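Teaching two arms to make a bed – project report

Pukville workshop group, end of first term. Handed in December 23, 2022
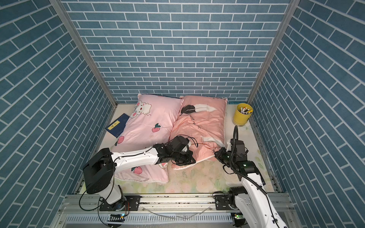 1. What we wanted to do

Short version: get a pair of small arms to tidy pillows on a mattress, by showing them how. No hand-written paths. A person drives the arms by remote control, the computer saves what the arms did and what the cameras saw, and later a model is trained on all of it. We only got as far as the saving part plus one small training run, see section 6.

Why pillows. The brief from Bistov (they lent us the arms) said "soft household objects", and the other group had already taken towels. Pillows seemed easy. They are not easy. A block stays where you left it, a pillow changes shape every time you touch it, and the arms have no feeling in the jaws so you find out you've lost the corner by looking.

2. Setup

Both arms bolted to one aluminium rail at the front, on black plates. Behind the rail is the box with the mattress, walls papered in a blue-grey brick print. We papered it in the first week so that people walking past would not end up in the recordings. Mattress has a faint flower pattern. Two pink pillows, one with the bunny and peaches, one with the feather and the handwriting. We call them Peach and Feather in all the file notes, so same here.

There's also a navy booklet and a yellow cup of markers in with the pillows. These are part of the task: they are clutter and must be left alone. If a pillow knocks the cup over the run is marked as a fail, even if the pillows end up perfect.

Each arm has its own small electronics board below the rail. Driving is done with a pair of hand-held leader arms on a separate desk. Move the leader, the follower copies. Recording software is Trurkar, which was already on the lab computer and which none of us had used before. It saves joint positions and video together and lets you throw away a run straight after, which we did a lot.

3. The task, as we wrote it down

Start: pillows dropped in by hand, any way up, overlapping allowed.
Step one – left arm presses down on Feather near the middle to hold it.
Step two – right arm takes the lower right corner and pulls it out flat.
Step three – let go, swap over, same for Peach.
End: both pillows flat and side by side, arms back at rest.

The press-and-pull was not in our first plan. At first we had both grippers pinching a corner each and pulling apart. Looked good on paper. In practice one side always slipped first and then the pillow got flung towards the back wall. Holding with the left and pulling with the right was much calmer. Downside is that the left arm has to reach right across Peach to get there and it bunches up the front of it, so you have more to tidy afterwards. We accepted this.

4. Recording

Target was 500 runs. We got 101 that we would keep. Most of the gap is learning to drive. It takes a good while before your hands stop fighting the leader arms, and the early recordings are full of stopping and hovering. A model copies the hovering too, so those went in the bin.

Rules we ended up with:

– one driver per session, no swapping halfway
– look at the camera view while driving, not over the top of the box. The model only gets the cameras, so if you peek you are useing information it won't have
– no second tries on a grip after the third miss, just stop and bin the run
– check the cables before every run. The left arm has one hanging loose near the base and it can catch
– say out loud "recording" and "stop", otherwise somebody leans in to fix a pillow while it's still saving

Sessions were capped at 24 runs. After that the driving gets sloppy, you can see it in the videos.

5. Things that went wrong

Grip. The jaws on the small grippers are short and the fabric is slippery. Picking up from the flat middle hardly ever works, you need an edge or a fold. With Feather we learned to go for the corner by the white seam, easy to see on camera against the pink.

Lost runs. One whole afternoon had video but no joint data. A setting in Trurkar had been left off. Our fault, it was in the manual. There is now a checklist taped to the desk.

Slow left arm. For a week it lagged behind its leader and we blamed the software. Was a loose plug.

Pillow stuffing. Feather gets softer the more you use it and by the end it folded differently than at the start. Not sure how much this matters but the early and late runs do look like different pillows. Should have kept a spare.

6. First training run

Used the Sotiropoulos method from the course reader, default settings, all the runs we kept. Trained overnight. Then 2 evening sessions of letting it drive by itself with a hand on the stop button.

It goes to the right place. The left arm comes down on Feather more or less where we would put it. The right arm finds the corner somtimes, closes too early quite often, and then does the pulling movement with nothing in the jaws. It never noticed. When it did have the corner the pull was fine. It did not get through Peach once.

7. Next

More runs, mainly of the closing moment. A few where the driver misses on purpose and goes back for it, so there is something to copy when a grip fails. Maybe grippier pads on the jaws, if Bistov agree. We have the arms until July.

Raw files are on the shared drive, folder pillows_final_new (not pillows_final, that one is the afternoon with no joint data).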